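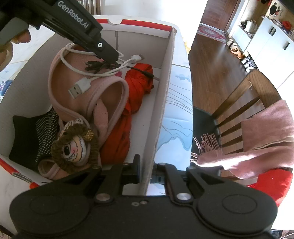
Teaching a gripper to tidy up: an afternoon with Trudy Ruddock

"Don't lift the box," Trudy Ruddock tells me. "Everyone wants to lift the box."

I put my hand back in my lap. We're at a table in an ordinary home, with a rug by the door and a row of shoes along the furniture, and Trudy is getting ready to teach a robot how to sort through a cardboard box full of odds and ends. The robot isn't here. It's across town, bolted to a bench, and it won't see any of this until tomorrow. What's here is a pair of black hand-held grippers, one for each hand, and a person to squeeze them.

Trudy runs the demonstration work at Norkness, a small outfit that collects hand-guided recordings for people who build robot arms. She used to teach pottery. I asked how you get from one to the other and she gave me a look like I'd asked how you get from the kitchen to the hallway.

"It's the same job," she said. "You stand next to somebody and you move your hands so they can see what you mean. Then you do it again, slower, and you try not to get annoyed."

The idea, for anybody who hasn't bumped into it, is pretty simple. You hold a gripper that works like the robot's own, you do the chore with it, and a camera on the tool records what the tool sees. Do that enough times and a robot can learn from the recordings. The other way is remote control, where you sit somewhere and drive the actual arm while it does the chore. Trudy has done plenty of both, and she has opinions.

"Remote control is lovely when it works. You find out right away what the arm can't reach. But you're slow, you're so slow, and you get this stiff neck from staring. With the hand grippers I can go to somebody's house and do the job on their own table with their own stuff. You can't haul an arm up two flights of stairs."

I wanted to know why a box. I'd expected, I don't know, cups. Blocks. Something with corners.

"We did cups. We did cups for all of February," Trudy said. "Cups are fine! But a cup stays a cup. A scarf is a different shape every single time you put it down. And cables, oh my goodness. You go in for one cable and you come out with three and somebody's hair tie."

This particular box has a white USB cable coiled on top of everything, with a black cable bunched up next to it, and under those a big pink fabric thing with fat stitched edges and a crumpled red-orange cloth. There's also a plush character with a ruffled ring around its face and pointy little teeth, and I'll admit I was rooting for it. Trudy isn't sentimental about it. She calls it "the face" and says it's useful, with so many different materials packed into one small thing.

So what's hard about picking up a cable? I asked her to walk me through it the way she would for a new person on their first morning.

"First thing, where are your fingertips? New people look at the cable. I want them looking at the tips. And then I want them to use the wall of the box." She showed me with her right hand, one fingertip inside the box and the other outside, the cardboard running between them. "If you come down like this, you've got hold of something that isn't going anywhere. You can steady the box, or pull it a bit toward you, and the other hand is free to go digging."

Her left hand went in at an angle, tip first, down into the cables. I noticed she didn't go for the fat white plug, which is what I would have done.

"You would have, yes. Everybody grabs the plug. It's the easy bit to see. But it's hard and it's slippery and it'll spin on you, and then the rest of the cable comes up in any old direction. I like to press down next to the bundle first and feel what's under there. If it's squashy, it's cloth, and I've got some give. If it's hard I come up and start over."

"Feel" was a word I kept stopping her on. The grippers don't have nerves in them. What does she feel?

"Through the handle. You get the push coming back up into your hand, same as you do through a pair of barbecue tongs. That's what I miss the most with remote control. On the rig we had at Cunda you'd get a picture and a joystick and that was it. I crushed so many paper cups. I'd be squeezing away thinking, have I got it? Have I got it? And then I'd look and it was flat."

Cunda was her first job in this line of work. It's also where she met Sekar Chong, who now looks after the recordings once she's made them, and who joined us by phone for part of the afternoon. I asked him what makes a bad demonstration. He laughed for a while.

"Hesitating," he said. "If you stop in the air for a couple of seconds while you make up your mind, the robot learns to stop in the air. It doesn't know you were thinking. I've watched an arm go up to a sock and just hang there, and I knew exactly who had taught it that."

"It was me," Trudy said.

"It was Trudy," Sekar said.

The second kind of bad one, he told me, is the lucky one. You fumble, the thing you wanted falls into the grip by itself, and the recording counts as a success. He'd much sooner have a clean miss followed by a clean second try. Trudy keeps those now and marks them as recoveries. She used to throw them out, which she still feels bad about.

They aim for 50 good ones on a task before they change anything. Then the box gets shaken up, or swapped, or turned around, and they start again. On a decent day one person can manage 17 before their forearm gives up. I tried it for a while and my forearm had views much sooner than that.

I should tell you how my own turn went. Trudy gave me the grippers and told me to take out the white cable and lay it on the table. Easy! I clamped the box wall the way she'd shown me, and I was so pleased with my right hand that I forgot my left one was meant to be doing anything. Then I went in too fast, closed on the pink fabric as well as the cable, and pulled up the lot.

"So what would you tell the robot about that?" Trudy asked.

I said I'd tell it not to do that.

"Right, but you can't tell it. That's what people have a hard time with when they come from writing instructions. You only get to show it. So you put the whole lot down, open up, move over a thumb's width and go in again. And you do it at the same speed, like it's no big deal."

The second try was better. On the third I got the cable alone and set it down on the tabletop in a heap, and she said the heap was fine. They aren't grading on neatness this round. There's a later round for coiling, and she's dreading it.

We took a break for tea and I asked about the people side of things. Two of her regulars, Su-bin Cho and Hye-jin Won, do most of the home visits, and the difference between them has turned into a bit of a running argument at the office. Su-bin is fast and loose and hardly ever drops anything. Hye-jin goes in low and slow from the same corner every time, and you could set a clock by her. Which one do you want the robot to copy?

"I wanted Hye-jin, to begin with," Trudy said. "Everything so tidy. Sekar wanted Su-bin. We ended up using both, and the arm did something in between that neither of them would ever do. It sort of swooped. Su-bin was very offended."

Does it bother her, I asked, spending whole days on something a four-year-old can do?

"A four-year-old is amazing at it, though. Have you watched one go through a toy box? They use their whole arm, they use their chin. They hold the flap back with an elbow. I've got two hands with two fingers each, and I have to get the same thing done." She thought about it some more. "I don't get bored. I do get hungry."

I asked what she'd change if somebody gave her a free hand, and the list came fast. She'd like lighter tools. She'd like a better way to show how hard she's squeezing, which the recordings can only hint at. She'd like more left-handed people. And she'd like whoever trains the arm to come and do a full day of demonstrations first, as a rule, before they ask for more.

"You ask for different things once your own wrist hurts," she said.

Before I left she wanted to get a few more done while the sun was still coming in across the chair. Changing light is good, apparently. A robot that's only ever seen a box under office lamps gets confused in a real house. So I moved my notebook and kept quiet, and she hooked one fingertip over the edge of the box and went back in for the black cable. It had worked its way under the red cloth by then. She missed, opened up, moved over a little and tried again, at the same speed as before.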